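Demande n° 279 - Itinéraire « Piste du col de Lirnis » : tracé décalé et étape manquante
Catégorie : Carnets de route / Cartes imprimables
État : résolu

Message du demandeur

Bonjour à toute l'équipe,

Je vous écris au sujet de l'itinéraire de la vieille piste entre Sullach et Raptis, celle qui passe par le col de Lirnis et que nous aimons tant dans la famille. Nous l'avons prise pour la première fois il y a bien des années, dans une voiture qui n'était vraiment pas faite pour cela, et j'en garde un souvenir merveilleux : les hêtres qui se referment au-dessus de la route, le petit pont de pierre, et puis cette longue descente où l'on aperçoit la vallée d'un seul coup ! Nous voulions la refaire cet été avec des amis, et j'ai donc préparé le parcours dans l'application Lendo.

Mon souci est le suivant. Après le pont, le tracé quitte la piste et part tout droit à travers bois pour rejoindre la route goudronnée, à environ 10 kilomètres de Raptis. L'étape « Belvédère », que j'avais pourtant bien ajoutée (elle figure dans ma liste), disparaît dès que je passe à la carte. Si j'exporte le carnet de route pour l'imprimer, même chose : la feuille s'arrête au pont, et le tableau des distances reste vide pour tout ce qui suit.

J'ai déjà essayé de supprimer l'étape et de la remettre, de fermer l'application, de redémarrer la tablette et de recommencer depuis l'ordinateur de ma fille. Rien n'y fait. Je précise que l'itinéraire date de novembre et qu'il s'affichait très bien à ce moment-là.

Merci d'avance pour votre aide, et pardon pour la longueur de ce message - quand je parle de cette route, j'ai du mal à m'arrêter.

Réponse de l'assistance, 9 juin 2024

Bonjour,

Merci beaucoup pour ce message, et surtout ne vous excusez pas, on a presque senti l'odeur des hêtres en le lisant ! Plusieurs d'entre nous connaissent la piste de Lirnis et nous comprenons tout à fait que vous teniez à passer par le belvédère plutôt que par la grande route.

J'ai ouvert une copie de votre itinéraire et je retrouve bien le même décalage. Au printemps, nous avons mis à jour le fond de carte de la région de Sullach, et la partie haute de la piste, entre le pont et le col, a été reclassée en « chemin sans revêtement ». Votre profil de véhicule est réglé sur « voiture de tourisme », et ce profil évite désormais les chemins de cette catégorie. Le calcul cherche donc un autre passage, n'en trouve pas et relie les deux points par une ligne droite.

Pouvez-vous essayer ceci ?

Ouvrez l'itinéraire, puis Réglages, puis Véhicule.
Cochez « Autoriser les pistes gravillonnées ».
Revenez à la liste des étapes et appuyez longuement sur « Belvédère », puis choisissez « Recaler sur la route ».
Lancez « Recalculer » et attendez que le tableau des distances se remplisse avant d'exporter.
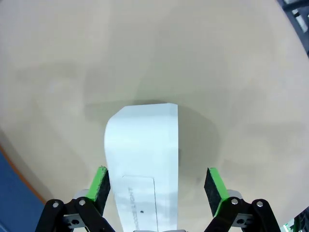

Feuille blanche à plat sur une table beige clair.

Pour l'impression, gardez le format A4 et décochez « Ajuster à la page », sans quoi l'échelle du croquis devient fausse. Dites-moi si le belvédère revient bien, je garde le dossier ouvert en attendant.

Message du demandeur

Bonjour,

Quelle joie, la piste est revenue ! Le tracé suit de nouveau tous les lacets jusqu'au col et le tableau affiche les bonnes distances. Il me reste une petite chose : le belvédère apparaît maintenant du mauvais côté de la route, un peu en contrebas, là où il n'y a à ma connaissance que des ronces et une clôture. Et l'altitude indiquée est de 2000 mètres, ce qui ferait bien rire les gens de Raptis !

Réponse de l'assistance

Merci pour ce retour, et pour l'altitude, qui nous a bien fait sourire aussi. L'erreur vient d'une ancienne fiche du lieu, restée dans notre base en double avec la bonne. J'ai fusionné les deux fiches et corrigé la position. Il vous suffira de synchroniser le carnet (cela prend 5 minutes au plus) puis de refaire l'export.

Message du demandeur

Tout est en ordre, le belvédère est à sa place et le carnet s'imprime en entier. Mille mercis pour votre patience. Nous partirons de Sullach de bon matin, avec le pique-nique, et je vous signalerai volontiers l'état de la piste après le pont si cela peut servir à d'autres.

Note de clôture

Doublon de fiche supprimé. Réglage « pistes gravillonnées » à ajouter à la page d'aide sur les cols. Un relevé de l'état de la piste côté Raptis sera le bienvenu, à joindre à cette même demande.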